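27th September

Bench notes, natural dye trials, Hukthorpe workshop

Madder again! I know I said I would move on to weld this week, but the second pot from the Memo batch came out such a good brick red that I wanted to pin down what made it different before I forget. Writing it all out now while the kettle is on.

The wool was the same for both pots: the Michailidis single-ply, scoured twice, left to drain overnight in the sink. Alum at the usual strength, no cream of tartar this time. Ingvild thinks the tartar pushes madder toward orange and I am coming around to her view, though two pots is a thin basis for an opinion. Pot A went up quickly and got away from me while I was on the phone with Alvar, so it passed the point where the browns start to come out of the root. Pot B I held low for 4 hours with the lid half on and stirred when I remembered. Pot A is a sort of dull rust. Pot B is the brick red, very even, with a pink cast at the tips of the locks.

I also used hard water in B, straight from the tap, and rain barrel water in A. So there are two changes at once, and yes, Elsa, I can hear you sighing from here. Next round keeps the heat the same and changes only the water. I'll put a pinch of chalk in one of the rain barrel jars too and see if it moves.

Swatches from both pots are on card now and labeled with pot, mordant and water. The card number for B is 1,933 in the big ledger (Lovisa's numbering, which I have stopped trying to understand, but it does mean you can find things). A is the card right before it. Please don't trim these ones, I want the long ends for the light test.
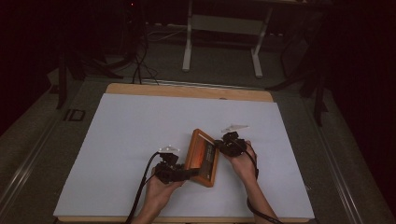

Small wood-framed piece, held over the table.

Light test: half of each swatch goes behind black card in the south window, half left open. I want to leave them there much longer than last time. The onion skins looked perfect when we took them down in the spring and then went on fading in the drawer, or at least I think they did. We never wrote down the starting color properly. This time I have snipped a reference from every skein and put it in an envelope in the dark cupboard.

Tincuța dropped in just before lunch with a bag of dried walnut hulls from her aunt's tree. They smell wonderful, like a wet forest floor. She soaks hers for 8 days before heating and uses no mordant at all, and the sample she brought is the deepest brown I have seen from anything that wasn't black to begin with. I've started a bucket by the back door. Do not tip it out! It looks like something you would tip out.

Lovisa asked about the exhaust baths. I kept the one from pot B and put a small skein in it cold this afternoon, mostly out of greed. It is already going a soft coral, and I like it nearly as much as the main color. If it holds through a wash I'd like to do a whole run of the exhausts, each skein a shade paler than the last — a blanket stripe, maybe, or the yoke on the Skendier sweater pattern, which has been waiting for the right set of reds since I started here.

Odds and ends:
Alum is low, one more mordant bath at most.
The small thermometer reads high against the big one. Use the big one.
Strain the madder through the fine cloth, not the sieve. I am still picking bits of root out of pot A.
pH strips are in the tin with the buttons, for some reason.

Iron dip on a few strands of A tomorrow, to see if the rust can be taken down to a proper purple-brown. Then the water comparison, then weld, if I can make myself leave the madder alone.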